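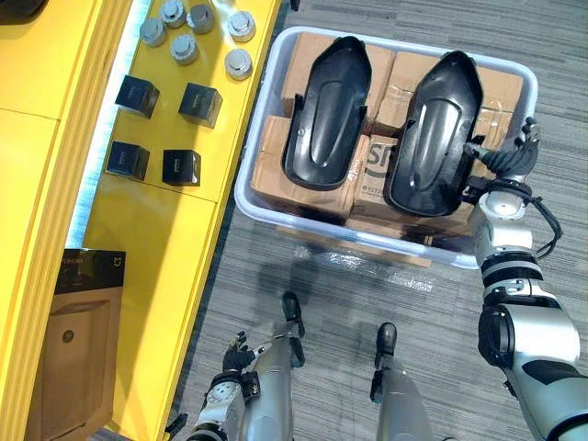

**How should small boxed stock be moved from a floor bin to a lit display shelf?**

Empty the bin one carton at a time, check each carton against the pick list, and shelve it before opening the next.

## Before you start

Set the bin on the floor beside the shelving, close enough to reach both without stepping. Carpet is fine. Do not rest the bin on the shelf; the raised edges will not hold it level.

Have ready:

- the pick list (the Nollari layout runs to 244 lines)
- a safety cutter, blade at the shortest setting
- a dry microfiber cloth

## Procedure

1. Wipe the shelf surface. Gloss yellow shows fingerprints.
2. Lift out one taped carton. Slit the tape along the seam only.
3. Match the item code to the list. Codes at Volard stop at 2,716; anything higher belongs to another store.
4. Place metal caps at the back of the upper shelf, knob up.
5. Place the small black cubes in front of the caps, two by two, printed face up.
6. Stand taller product boxes on the lower level, logo outward.
7. Keep all stock clear of the light strip.

## Notes

Polished caps should be handled by the rim. Cubes drift out of square when neighbors are added, so straighten them last.

Flatten empty cartons and return them in the same bin. Damaged cartons go back unopened with the list.

Revised in January by Torunn Haugland.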